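# The Blue Can
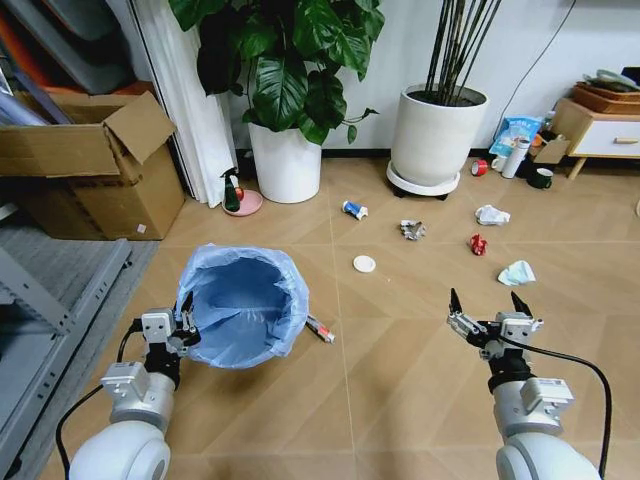
*Photo: Vesna Georgiev*

My sister-in-law believed in the photograph. She believed in most things that came with a date on them.

"Look at it," she said, and turned the tablet round on the kitchen bench so that I had no choice. "That's the sunroom at Rosser Street. That's the morning he says he moved out."

I looked at it. I saw a floor with rubbish on it and a bin with nothing in it. I have seen that arrangement in every house I've ever lived in, and nobody had moved out of any of them.

"Where's the date?" I said.

"Vesna wrote it in the email. 2025-02-08."

"So Vesna says."

Denise put on her patient face. She had been using that face on me for the whole of her marriage to my brother, and she'd kept it up for the two years since his funeral. The house on Rosser Street had been his and was now hers. The tenant had been a man called Corrie, who sold water filters for a firm named Jestura and had, in her opinion, lived there eleven days longer than he'd paid for. He wanted his bond back. She wanted the eleven days. Vesna Georgiev, from the letting agents at Zivinton, had sent the picture along with a note saying she hoped it helped.

"He told the agent the place was clean and empty on the first," Denise said. "Does that look clean to you?"

"It looks like somebody was about to clean it."

"A week later."

"Or somebody was about to clean it and then went and had lunch. You can't tell how long a can's been lying on a floor, Denise. It doesn't ripen."

She took her glasses off and put them on again. Outside a neighbour's sprinkler was ticking round, and every so often it caught the side of the bins and made a noise like a handful of rice.

I should say that I wasn't on Corrie's side. I'd met him once, on the front path, and he had tried to tell me what was in my tap water. I asked him who had tested it and he said the results were widely available. A man who talks like that will tell you a house is empty when his mattress is still in it. But I've never liked being shown a thing and told what it is in the same breath, and Denise had been doing it since before I'd sat down.

"All right," she said. "The plants."

"What about them?"

"They're his. He wanted the planters out of the hall cupboard, I remember him asking. If he'd gone on the first, he'd have taken his plants."

The one against the wall did look well, I'll give it that. It had great broad leaves in the shape of hearts, very green, and a spray bottle stood next to it on a pink dish. The other was a bunch of thin dark stems in a tall white pot, up on one of those little trolleys with wheels.

"Len had one like that," I said.

"Like which?"

"The stems. The bamboo sort of thing. He had it in the shed at Venness when he was doing up the boat."

"That died."

"Did it? Did you see it die?"

She didn't answer, and I was sorry I'd put it that way. We'd both been careful with that word. She got up and ran the tap and filled the kettle, and while her back was turned I pulled the tablet over and made the picture bigger with two fingers, the way my granddaughter had shown me.

I went over the rubbish a piece at a time. There was a blue and white can, crushed. There was something red and white near the bin with a grey cap on it, a marker or a tube of something. I moved past the ball of paper and came back to the can and stayed there.

My brother crushed cans. I'm not offering that as evidence, plenty of people crush cans. He did it with the heel of his hand on whatever was nearest, and Denise used to call out from the other room that he'd go through the table one day. He drank a ginger beer that came in blue and white. You can probably still buy it. I'd have said I had forgotten what it was called, and then, sitting there, I found I was trying to read the side of the can to see if it would tell me.

It wouldn't. I made it bigger again and it turned to squares.

"What are you doing?" Denise said.

"Nothing. Looking for the date."

She set a mug in front of me. She'd made it with too much milk, as she always did, on the grounds that I took it that way.

"He used to do that," she said. She had seen where I'd stopped. "With his hand."

"I know he did."

"I thought of it when it came through. I thought, that's Len's can. I was in the chemist's. I had to go and stand by the sunglasses."

"It's a can, Denise."

"I know it's a can."

"It'd be Corrie's. Or a cleaner's. It's been two years."

"I'm not stupid, Frank. I know what it is." She turned her mug by the handle until it pointed the other way. "I only said I thought of it."

The sprinkler came round. I drank some of the tea.

I've been told I'm hard to comfort, and I think what people mean is that I'm hard to fool, and they'd like me to be easier. When Len was in hospital there was a woman on the ward who said he could hear us. I asked her how she knew. Denise cried over that, out by the lifts – over my asking, I mean, as if I'd been the one to stop his ears. I've thought since that I could have kept my mouth shut and talked to him. It wouldn't have cost me anything. I could have told him about the football.

"How much is it?" I said. "The eleven days."

"It isn't the money."

"How much, though?"

"There's the rent, and then ninety-nine dollars for the clean. The agents charged it to me." She had the invoice folded under the fruit bowl and she got it out to show me, and there it was, ninety-nine dollars, one sunroom and general. "Three emails I've sent him. He says he swept."

"Maybe he did sweep."

"You just saw it!"

"I saw a photo."

She laughed then, which I hadn't expected. It was a short one and she looked annoyed about it afterwards.

"You and your brother," she said. "He wouldn't believe the bathroom scales."

"They were out by two kilos. I tested them with a bag of potatoes."

"You both did. I had the pair of you in there with the potatoes."

"And they were out."

"They were out," she said. "Yes. All right."

She drew the tablet back to her own side of the bench and looked at it with her chin in her hand. I thought she would close it. She moved the picture about with one finger, up to the leaves and down again, and across that zigzag floor that Len had laid himself over a long weekend, swearing, with me handing him the pieces and telling him the pattern would never meet at the wall.

"Did it meet?" I said.

"What?"

"The floor. At the wall, at the far end. I never went back and looked."

"Of course it met." She glanced up. "You don't believe me."

"I'd want to see it."

"I've still got the keys," said Denise. "Finish your tea."

She drove, and I held the invoice, which she'd given me for no reason I could see. At the lights by the oval she said that if the can was still there she was going to pick it up and put it in the bin herself, and she didn't want any remarks from me. I said they'd have cleaned by now, she'd been charged for it. She said we'd see about that, and for once I had nothing to say against it.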